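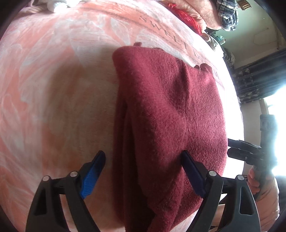

# How Folding Works

Folding is a way of making a large, flat thing into a small, thick thing. The amount of cloth stays the same. Only its shape changes. A bed is a good place to fold because it is wide, flat and soft, and a towel laid on a blanket does not slide much.

## Some words to know

- **Fold line:** the place where the cloth bends.
- **Crease:** the mark a fold line leaves after the cloth is pressed.
- **Layer:** one thickness of cloth. A flat towel has one layer.
- **Pile:** the short fibers that stand up on fleece and plush. Pile makes cloth feel fuzzy.
- **Hem:** a finished edge. It is often thicker than the rest.

## What happens to the layers

Each time you fold a towel in half, the number of layers doubles. One fold gives two layers. Two folds give four. Three folds give eight. The area you see from above is cut in half each time.

Suppose a towel is 90 centimeters long. Fold it once across the middle and it is 45 centimeters long. Fold it the same way again and it is 22.5 centimeters long. If you measure with a ruler, you may get a slightly larger number. The bend takes up some room, and thick cloth makes a wide bend.

## Why fleece is bulky

Fleece has many small spaces between its fibers, and the spaces are full of air. When you press on folded fleece, some of the air moves out and the stack gets lower. When you let go, the fibers spring back and air moves in again. This is why a fleece towel can look neat while your hand is on it and rounder a moment later.

After a lot of use, loose fibers on fleece can twist together into tiny balls. This is called pilling. Pilling does not change how the towel folds.

## Why a sweater is different

A woven cloth is made of threads that cross over and under each other. A knit cloth is made of loops. Each loop hangs through the loop next to it, and loops can change shape when they are pulled. A knit sweater can therefore stretch in ways a bedsheet cannot.

The plain knit pattern on many sweaters is called stockinette. On the smooth side, the stitches look like rows of small V shapes. Cuffs and hems are often ribbed, with raised and lowered lines side by side. Ribbing stretches and then pulls itself narrow again.

A red sweater folded lengthwise makes a long strip. Lift it from underneath with both hands. If you lift it by one end, the weight of the rest pulls on the loops.
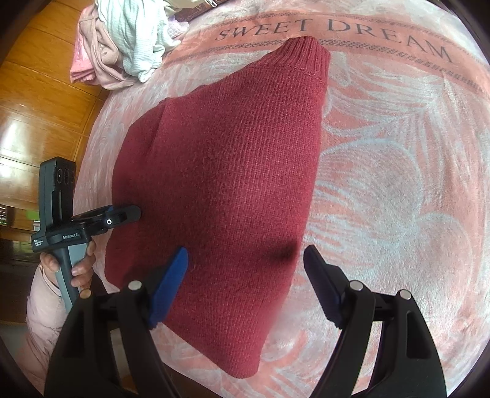
Annelore Teuber asks whether a sweater should be hung up instead, and whether rolling it would work as well as folding.

A heavy sweater on a hanger is pulled down by its own weight, and the shoulders can stretch. Folding it on a shelf avoids this. Rolling also works. A roll has no sharp fold line, but it needs something on each side to stop it from opening.

## Try it: measure a fold

You need one towel, one ruler, a pencil and paper.

1. Lay the towel flat and smooth it from the middle to the edges.
2. Measure the length. Write it down.
3. Fold the towel in half and match the corners.
4. Measure the new length and the height of the stack.
5. Fold and measure once more.
6. Repeat all the steps with a sweater. Fold the sleeves in first.

Compare the two sets of numbers. Check which stack is higher after two folds, and which one changes more when you press it gently with a book.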